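Bench hands wanted - desktop rebuild room at Skovari

We need 2 people for the rebuild bench, starting August. Part time to begin with, mornings, could grow. If you like taking old office PCs apart and putting them back together properly, read on. If you only like the taking apart bit, please also read on but be truthful in your email.

What we do. Firms clear out their desktops, we collect, strip, clean, test, rebuild, and they go out again to schools and small charities under the Grulen label. There's a batch of 50 on the shelves right now and another 100 promised for the end of the summer, which is why this advert is being written in a rush between two deliveries.

The work, in no special order:

Opening cases, blowing out dust, checking fans
Swapping memory, drives, the odd power supply
Seating processors - the fiddly part, see further down
Labelling everything. Everything.
Filling in the job sheet so Slamet can read it

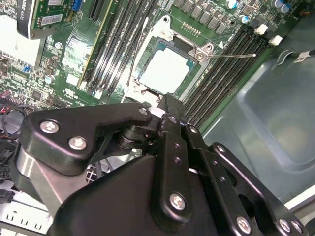
3 min read

Boards are where most of our mistakes happen so that's where you'll spend your first fortnight. Processor in flat, no pushing, retention frame down, lever home. Paste, not too much. Memory in the slots after that. Slamet Setiawan runs the bench and will sit with you for all of it, he is patient but he will make you do it again. Bent pins cost us a whole board, and we had a bad run of them in the spring.

Who we're after. You don't need a certificate. You do need steady hands, decent eyesight (glasses fine, there's a magnifier), and the sort of temper that can look for a dropped screw without swearing at the person next to you. Some experience with your own PC is plenty. Must be 18 or over, insurance says so.

Nice to have but not a must: you've soldered before, you can drive the van, you know your way round a spreadsheet.

Pay is hourly, same rate for everyone on the bench, Kelly will tell you the figure on the phone before you waste a bus fare. Wrist straps and gloves provided. Tea provided. Lunch is your own problem, though the bakery next door does us a discount. Room is up one flight of stairs, no lift sadly - ring first if that's an issue and we'll see what can be set up downstairs.

Trial morning is paid. You get one dead machine and one working one, and a screwdriver set. We don't time you.

To apply: short email to Kelly Gosling at the office, put BENCH in the subject line or it'll get lost with the collection requsts. Tell us what you last fixed and how it went. No CV needed, though send one if you've got it ready. Or just come in between 10 and noon and ask for Kelly or Dewanti Ngui, side door, the front one sticks.

We'll reply to everbody. Might take a week.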